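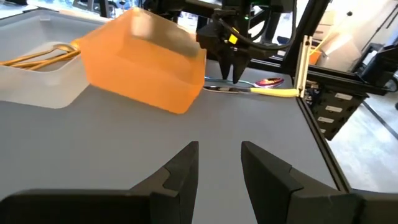
Cathal Lenihan

Cutlery station at our place, end of the day. Two arms, one grey table, orange bin, white bin, a spoon, a knife and some gold tongs. Management reckons this takes over the sort after the wash by December. I've done catering hire for 20 years and I've heard "it frees you up for better work" about every machine that's come through the roller door. Has anyone here seen the better work?

evwood_dishie
We got ours last winter. The better work was standing next to it. Same pay, and my hours went from 49 a fortnight to whatever they felt like.

Moushumi Gamage
That's rough, but it wasn't like that for us at Herath. My wrists were wrecked from sorting and I moved to bookings. I wouldn't go back.

Cathal Lenihan
Glad for you, Moushumi. How many bookings jobs were there?

Moushumi Gamage
Two. There were six of us on the sort. Fair point.

festus_nights
Bit of colour in that cutlery. Purple spoon, yellow handle on the knife, any camera could pick those apart. Show me a tub of plain stainless with rice stuck to it and I'll start worrying.

Cathal Lenihan
Same thing I said at the toolbox meeting. We sent out 2,518 pieces for one wedding and hardly any of it was purple. Got told the Fistis rep had "factored that in".

tray_return
You blokes said the same about the glass washer. I was there, it was fine inside a month. Sorting forks all night isn't a trade worth defending.

evwood_dishie
It's rent, mate. Doesn't have to be a trade.

tray_return
Then organise over the rent and leave the machine out of it. Ask for retraining in writing before it goes live.

Cathal Lenihan
Asked. The answer was a brochure. Page one says 86 per cent of staff "feel positive", and I can't find which staff. I'll ask again at the 7 am start and post what they say.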